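Grip controller eases off right after the mug is full
Posted in Manipulation / Control

muredside_mike
We have a two-handed setup doing drinks service: glass mug under the dispenser, tea goes in, right hand holds it. Grip force comes from a PI loop running at 1000 Hz. When the mug gets heavier the loop sags for up to 2 seconds, then catches up. I have tuned the gains until they no longer speak to me.
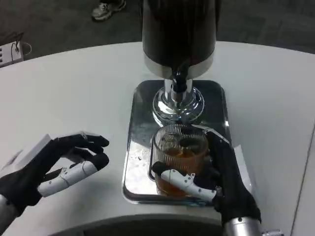 The perception side is no help either. Ribbed glass on a mirrored tray gives the depth camera opinions, mostly wrong ones. Any ideas?

Vincze
Have you tried a plastic cup?

andau_dev
A plastic cup will sag too, just more cheaply. Feed the load forward: ramp your expected mass to 265 grams over the pour and let the PI term clean up the rest. Also check your integrator clamp -- ours was set to 8 by someone at Hiludthorpe and left there like a family heirloom. For the depth problem, mask out the tray and fit the mug from the color image.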